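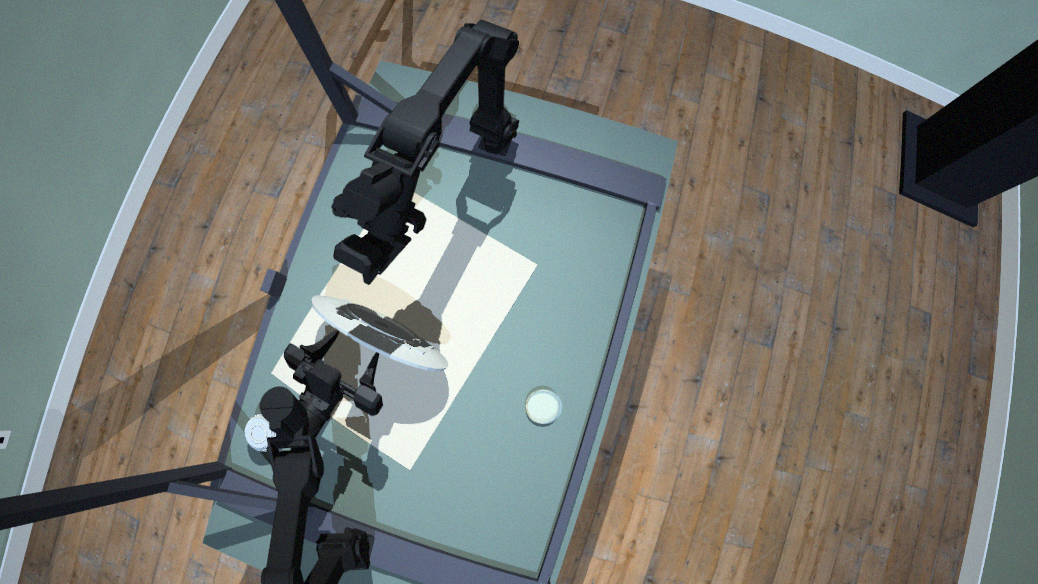
Put the Students on the Phone

Opinion
By Olesia Sydorenko

I supervise a wage clinic at a small law school, and I want to make a case that will sound odd coming from a person whose job is teaching. Law students should be handling real hearings much earlier than we let them. I mean the first summer, before they have taken Evidence or learned to be afraid of it.

I wrote the first half of this essay in June, when our clinic at Pratthorpe had just moved every one of its hearings to the telephone, and I have left it alone apart from fixing a few sentences that ran away from me. The second half came later.

Our clients are line cooks, home health aides, roofers, hotel cleaners, a man who paints the stripes in parking lots. They come to us over pay. The last check never arrived, or it arrived short, or the overtime was folded into something called a "day rate" that no one ever wrote down. The amounts are small by the standards of the lawyers I used to work with, and they are very large if your rent is due. Most of these claims go to a hearing officer at the state labor office. You don't need to be a lawyer to speak at one of those hearings, and in our state a supervised student can appear for a worker as long as the worker signs a form.

And yet the usual law school plan goes like this. First year, you read appellate opinions. Second year, you read more of them and maybe watch a hearing. Third year, if you win a clinic spot in the lottery, you get a client. By then plenty of students have already taken a job offer in some other kind of practice, and the clinic is the thing they remember fondly from the spring before graduation. I think we have this backward, and I get more excited about turning it around every time I see a beginner do it well (which is often!).

Take Quang Dương, who came to us straight out of his first-year exams. His first file was a dishwasher who had been paid for 30 hours a week and had worked a good deal more than that. Quang hadn't taken a single course in employment law. What he did have was patience and a calendar, and he sat with the client on a video call and rebuilt the whole spring from text messages. "Come in at 4." "Can you stay." "Need you till close again sorry." Each text went into a row, each row got a time, and by the end he knew that kitchen's schedule better than the manager did. When the manager's accountant said at the hearing that nobody ever stayed past ten, Quang read out the messages one after another in a perfectly level voice. I was on the line with my microphone muted and I was standing up out of my chair.

Could a third-year have done it? Sure. Would a third-year have done it better? I've supervised both, and I don't believe so. What wins these cases is a careful record and a person who will listen to a worker tell a story out of order, twice, without getting short with him. The statute is four pages long. You can learn it on a bus.

The objection I hear most is that clients deserve experience. They do, and they should have it, which is what the supervisor is for. I read every filing. I'm on every call. If something goes off the rails I can unmute. But let's be fair about what our clients are choosing between. Before they find us, nearly all of them are planning to go alone, against an employer who has done this before and may well have brought counsel. A nervous 24-year-old who has read every page in your file is a wonderful thing to have on your side.
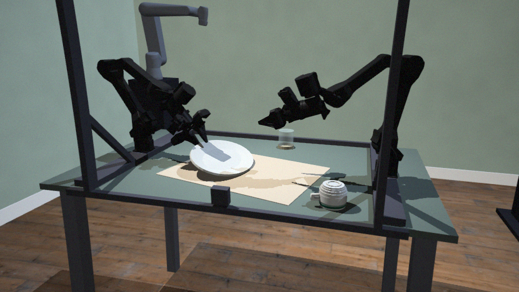 PENVILLE, 30 August 2020

The summer is over and I have more to argue with now, so let me keep going.

We ran the session with 15 students, all of them just out of first year, and they took 51 claims from intake to decision or settlement. I don't want to wave a win rate around, partly because settlements muddy it and partly because a win rate tempts a clinic to turn away the hard ones. I would rather talk about what the telephone did, because I had it wrong in June. I thought phone hearings would be a poor substitute that we would put up with for a season.

For some clients they were a gift. Liên Đoàn cleans rooms at two hotels. An in-person hearing would have cost her a full shift and a long bus ride each way, and she told us at intake that she had dropped an earlier claim for exactly that reason. This time she took the call from her sister's kitchen, with her pay stubs spread out in front of her and her shoes off, and went to work afterward. She spoke more freely than I've heard most witnesses speak in a room. She interrupted the hearing officer once to correct a date, and she was right about the date!

For others it was rough. One client's minutes ran out in the middle of his testimony. Interpreters dropped off the line and came back to find that two questions had gone by without them. Ánh Đoàn, a student who is no relation to Liên though the hearing officer asked her three times, started doing something on her own that we've since made a clinic rule. At the start of each hearing she asks, on the record, that everyone stop whenever the interpreter's line goes quiet, and that the last question be read again. It takes ten seconds. I have practiced for a long time and hadn't thought of it.

That's the part I most want other schools to hear. Beginners notice things. They haven't yet learned which bits of a bad process you are supposed to sigh at and move past. Ánh heard an interpreter vanish and thought, reasonably, that the hearing ought to stop. Quang wanted to know why the employer's exhibits could arrive the night before while ours were due a week ahead, and when I said that was just how it went, he looked up the rule and found that it wasn't. We write that deadline into our first letter now.

There is a money question, and I'd be ducking if I left it out. Close supervision is expensive. Fifteen students is as many as I can carry with one staff attorney, and Nghĩa Đoàn, our staff attorney, would say it's a couple more than that. A lecture hall at Pratthorpe seats 69 and needs one teacher at the front of it. Deans can do that arithmetic, and I've sat across the desk while they did. I still think the trade is a good one, and I'd happily give up a chunk of the second-year elective list to pay for it. (I teach one of those electives. It can go.)

Then there are the students who shouldn't be doing this in their first summer, because they're worn out or they have to earn real money. Our stipend isn't enough. It covered rent for the ones with roommates. If schools take up this idea and staff it with whoever can afford to work for next to nothing, we'll have built a clinic about unpaid wages on top of underpaid labor, and the students will be the first to point it out. Mine did, in a very polite letter with citations. They're right and I've sent it up the hall with my name added at the bottom.

What I'd like is modest enough to start next year. Every first-year student who wants one gets a single small claim, start to finish, with a supervisor on the line and a paycheck at the end. One client, one file, one hearing. Wage claims suit this beautifully because they're short and the facts are human-sized, but benefits appeals would do, and so would security deposits.

I asked Quang last week if he'd found Evidence any easier to read ahead in, now that he had put on some. He said he was stuck on hearsay, and that he had a question about those text messages, and could I talk. We were on the phone for an hour.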